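The Prisholm Kit

The packing instruction was two pages long and had been revised on 1/28/25. Page one listed the contents. Page two listed the folds.

I had packed 1,002 kits under the old instruction. The order was for 2,000. The new revision changed one thing: the masks now went in before the syringe packets, so that the packets would lie flat on top with the paper side down. It did not say what to do with the 1,002.

I wrote to Dramileo, who had issued the instruction, and asked whether the finished kits should be reopened. The reply came in July. It said that the contents were correct and the order of contents was a recommendation. It was signed by the office, with a reference number.

By then I had reopened them all.

A kit took four minutes to open, empty, and refill. Cutting the tape damaged the tabs on the carton, so each kit also needed a new blank. The Prisholm store held 1,790 blanks when I began. I kept the old cartons flat in the back hall until the stack reached the light switch, and after that I worked out there in daylight only.

The clinic at Prisholm had been closed since the road went. Supplies were to go over on the Fidow, which sailed when the ice allowed, and the Fidow's hold had been measured for cartons of one size. This was the reason for the folds on page two. Long creases first, then the short ones, then the notched edge. A carton folded in the wrong order stood slightly taller than it should. Over a full hold the difference came to one row of kits left on the quay.

I followed page two exactly.
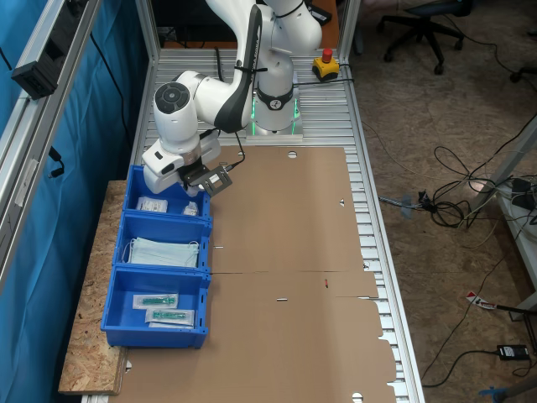
The last carton of the order was folded on a clear, cold afternoon. I put in the masks, then the packets, paper side down, and pressed the tabs into the slits. It measured correctly in all directions. I wrote the number on the end panel and entered it in the log.

The next morning there was an envelope from Dramileo in the tray. It held a revised instruction, three pages long. I read the first page standing up, then took it to the bench and laid out a blank.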